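Subject: Re: [Korkberg Neighbors] Coat drive sorting day, and who has the key
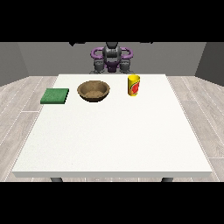
Ilham Tarigan wrote on 11/13/21:
> Hi all, do we have a final word on the coat drive? Last I heard
> the sorting was moving from the library annex to the Furnent hall
> on Ongart Street, but my neighbor was told the annex. Also, are we
> still taking kids' boots? I have 7 pairs in my trunk and would love
> my trunk back. And is lunch happening or should I pack something?
> Ilham

Hi Ilham, and hi everybody else who has been asking me the same thing at the grocery store!

It's the Furnent hall. The annex was the plan back in July, before they started on the floors, and I guess the old flyer is still hanging up at the post office. If you walk by, please take it down (I keep meaning to and then I have my hands full).

Yes to boots! Yes to snow pants too, and mittens if they're in pairs. What we can't use this year is adult dress shoes, we still have two bins of them from last time and they're taking up Tia Bickerstaff's garage. Sorry, Tia. I'm working on it.

Doors open at 9 and we go until the racks are full. The school gave us a list with over 200 kids on it, so the small sizes matter most, and I'd love it if people who sew could bring a needle and some dark thread. Last year we set aside so many good coats for one missing button, and it drove me nuts.

Lunch is happening. Sekar Wibisono is making soup again (the lentil one, I asked) and Flornano is giving us bread. Bring your own mug if you think of it.

Two things I still need: somebody with a truck to get the rolling racks from the church, and 100 or so plain hangers, wire is fine. Bukola Ezeani has the key to the hall, so if you want to drop things off early, write to her and not to me, I'll be at my sister's and her phone reception is terrible.

Ilham, just pull up at the side door, I'll help you unload.

Khairul Oei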